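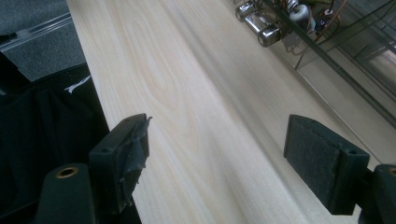 Week five of the sorting job at Hevbridge and I finally have a dinner hour long enough to post about it. For anyone new: I was on the returns bench at Kolloter for years, picking through boxes of mixed bits, and now I do the same sort of picking with a gripper in each hand so the machines can learn it off us. The grippers get a hammering. Look at the tape on that left finger, all wrinkled and peeling with a little ragged flap at the top, and then the felty green pad on the other one. Those two do NOT hold things the same way and you learn it in your wrists before you learn it in your head.

People keep asking if I feel like I'm training my own replacement. Some days yes! Anayeli Huerta (sits next to me, came over from the same bench) says she felt more replaced when they brought in the conveyor and cut the tea break. I go back and forth on it.

What's changed day to day, since a few of you asked: no more picking targets on the big screen. Nobody shouting a number across the floor. I get 11 minutes on a task, then I put the grippers down and shake my hands out, and that's written into the rota. On the old bench you had to ask.

What's worse: it's lonely work in a funny way. You can't really natter while you're at it, your eyes have to stay on the thing. I miss the radio. Rigoberto Tovar has asked twice whether we can have it back on low and he's still waiting to hear.
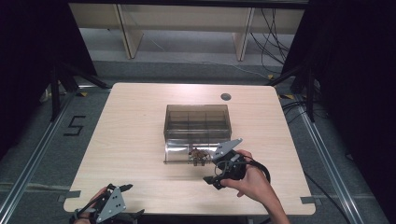 Small parts are my favourite, which surprised everyone including me. With bare fingers I'd have had a box like that sorted before the kettle boiled. With these it's slow, you come in low and from the side and you try not to breathe. The brown and silver piece by the clear tube is just the sort of thing I mean, tiny, looks like a bracket or a clip, and you've got a big flat grey triangle to get hold of it with. My mum would laugh her head off.

Pay, because Corinne Kowalczyk asked in the replies and she's right to: same hourly as the bench, no bonus. The bonus was tied to the targets so it went when they did. I'm down a bit in a good month and up a bit in a bad one. The union rep wants it looked at again in July.

Also the new lot from Nirnora start soon and 2 of them have already messaged me asking if you need to know computers. You don't. You need patience and decent shoes.

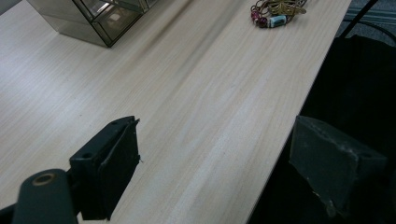

Bracelets, my nemesis. All those cords and beads in one tangle.

Natalia Lozano reckons you take it by the biggest bead and lift. I say go for the cord. We've been arguing about it since breakfast, and her sister Jaqueline has started taking sides (hers, obviously). Right, hour's up, back on. Will answer the shift pattern questions tonight if my thumbs still work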